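Workshop Tips: Belt Picking With Two Hands
Notes by Margus Laur, Drimbridge workshop, 20/06/2022

Start with the belt clear and the white parts in the blue bin. Park the hands with the fingers open before each trial.
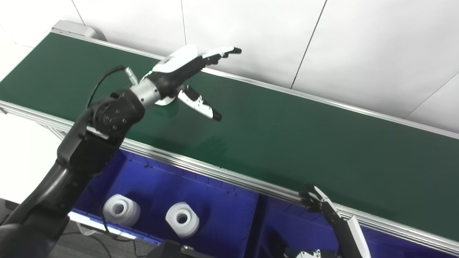
Don't set the part down near the far rail, as here
Our method compared two placements over 108 trials. Parts set near a rail were missed 40 times. Parts set farther in were missed 3 times.
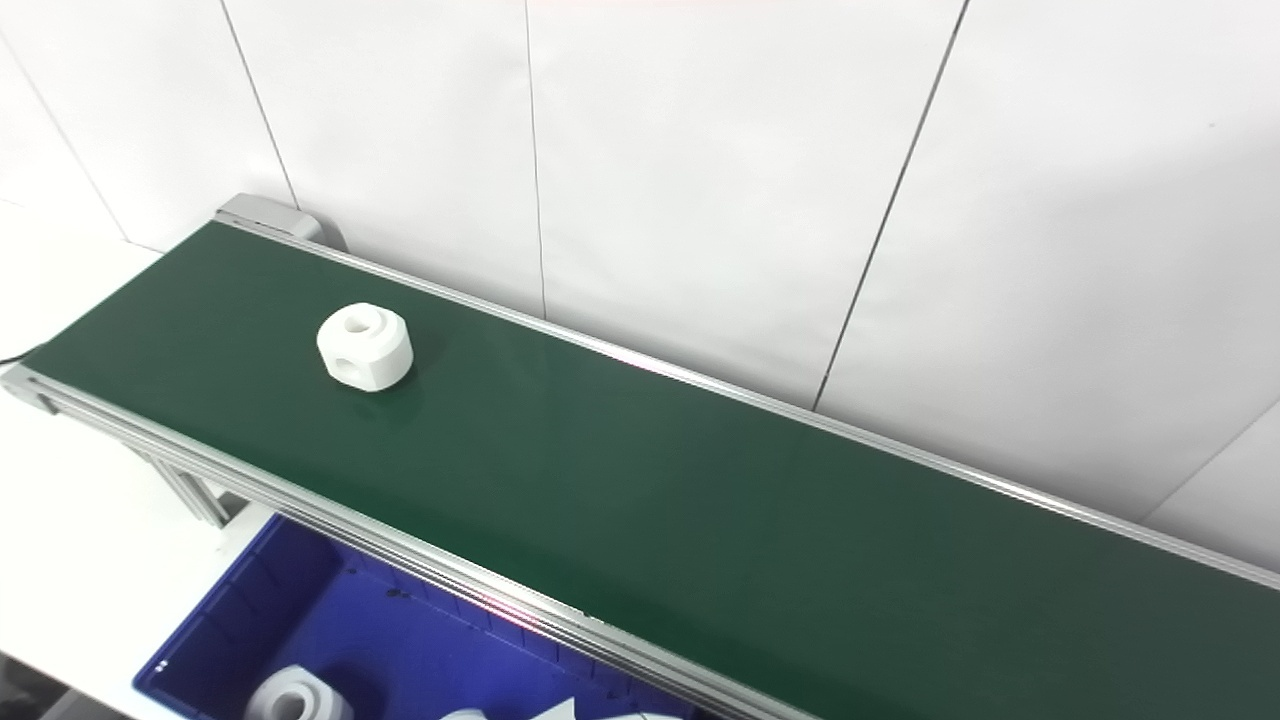
Do the parts need to be the same way up every time?
Only while you are training. For testing, turn them at random and write down which way the hole faces.

Keep the thumb under the part during the lift. Eamon Ó Dubhghaill tried a side pinch first and dropped the success rate to 81 percent.
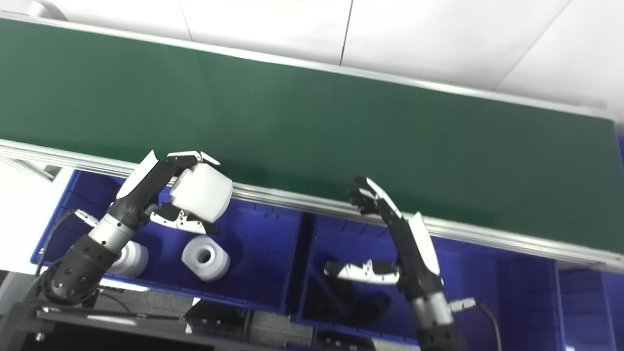
Log a slip as a miss even if the part lands in the bin. We didn't in February and had to throw out those results.

Tie cables back before the arm moves, and check the bolts on the wrist at lunch.

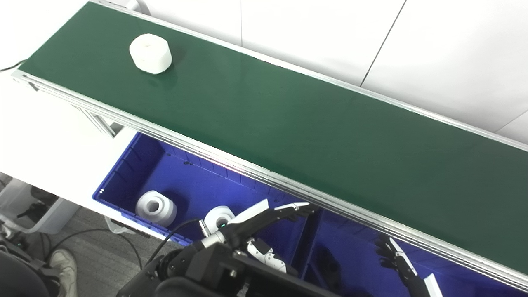

Wipe the belt with a dry cloth between sets. Spray cleaner leaves a film and the parts slide.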